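# Moving the furniture round in the back bedroom

I've been putting off the back bedroom since we moved to Erkbridge. It is the smaller of the two upstairs and it had become the place where everything without a home ended up. In July I took a few days off and sorted it out.

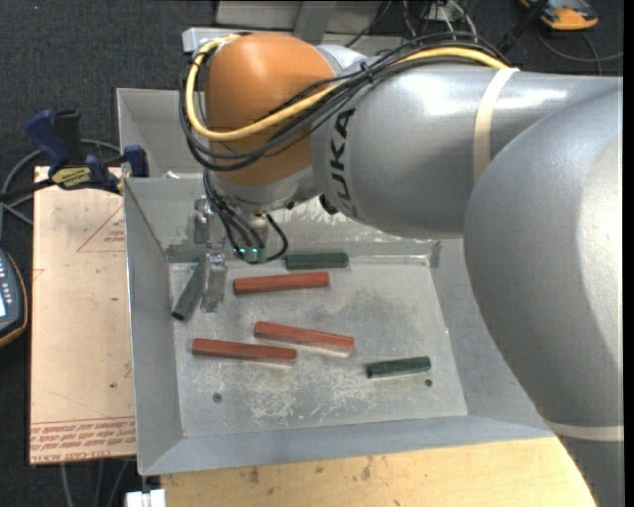
## What the room had to do

It had to sleep one guest, hold my desk, and store the bedding and winter coats. Until now it had done the last of those and not much else. The old double bed took up most of the floor and was used perhaps four times a year. To get to the window you had to turn sideways and shuffle.

I measured everything before buying anything. I have got this wrong before, with a sofa that spent a week in the hall of the last flat. The room is a plain rectangle apart from the chimney breast, which sticks out 38 cm on the long wall and leaves an alcove on either side. The left alcove is a bit wider than the right. The door opens inwards against the right-hand wall, so anything placed there has to be shallow or it stops the door.

I drew it on squared paper and cut out bits of card for the furniture. There are programs that do the same job but I like being able to push the pieces about with a finger.

## The bed

The double went. A family in Kinnear Street took it and were glad of it. In its place I bought a single with two drawers underneath, and it now sits lengthways under the window. I had read that you shouldn't put a bed under a window, but this window faces a wall and doesn't let in much of a draught now the frame has been sealed. With the head at the left end there is a clear walk from the door to the desk, and you can open both drawers fully without moving anything.

One thing I didn't think about was the radiator. It is under the sill, and the bed would have been hard up against it. I've pulled the bed out by the width of my hand and put a long bolster along the back so pillows don't vanish down the gap. It does for now. If I were starting again I would have the radiator moved, but the quote for that was £300 and I didn't want the floor up.

## The desk

My desk used to be the kitchen table. I wanted something fixed in the left alcove, wall to wall, with no legs to catch my knees on.

Hamish Galbraith next door but one did the cutting, as he has a proper saw and I have a blunt one. The top is a single piece of oak worktop, 600 mm deep, resting on battens screwed to the three walls. It comes forward of the chimney breast by a fair amount. I thought that would look odd, but he rounded the front corner off and it doesn't bother me.

The alcove walls were not square to each other. Old walls never seem to be. The back was narrower than the front, so we made a cardboard template and cut to that, then ran a bead of filler along the worst side. If you are doing the same, measure at the back, the middle and the front, and do it at the height the top will sit. I had measured at skirting level the first time and would have been out by the thickness of a pencil.

I oiled it three times, leaving it overnight between coats. The smell hung about for most of a week, so keep the window open.

## Storage

The right alcove has the wardrobe. It is a shallow one from the Hotesance range, and I chose it purely on depth. Clothes hang facing front to back on a pull-out rail instead of side to side. It holds fewer coats than I'd like but the door clears it.

Above the wardrobe there was dead space up to the ceiling. I put in one shelf, and the spare duvet and two blankets live up there in cotton bags. You need the step stool to reach them. I don't mind that for something I get down a few times a year.

The bed drawers take sheets, pillowcases and towels. I left one half empty so that a guest has somewhere to put their things. My sister has complained about living out of a suitcase here, and she had a point.

## Colour

The walls had been a sort of cold magnolia. I went through five sample pots, painted on lining paper and moved from wall to wall, and settled on a soft grey-green called Dresgate. In the morning it looks grey and by lamplight it looks properly green. I did the chimney breast in the same colour as the rest. I had thought of doing it darker, but the room is small and already has plenty going on.

The woodwork is off-white eggshell. Two coats on the skirting, three on the door, which had an old gloss on it that took a lot of sanding.

## Lighting

The ceiling light is still there but I rarely use it. There is a clip lamp on the desk and a small wall light by the bed, the plug-in type with the flex running down to the socket. I'd have preferred it wired in. A strip of fabric-covered flex in a similar colour to the wall makes it less obvious.

I also moved the mirror from behind the door to the wall opposite the window. It has made more difference to the light than either lamp.

## What it cost

The bed was the biggest item. The worktop was an offcut and cost £67, and the battens and screws came out of the shed. Paint was more than I'd expected, mostly because of the sample pots. The money from the double paid for the new mattress cover and a bit towards the curtain pole.

## Still to do

The curtains are too long and want taking up. There is a patch behind the door where the old mirror hung that needs filling again, as the first lot sank. I haven't decided about a rug. The boards are in decent shape, but the room echoes a little when I'm on the phone, and bare floor isn't pleasant first thing in the morning. I've got a runner from the old hallway that might fit alongside the bed, so I'll try that before I spend anything.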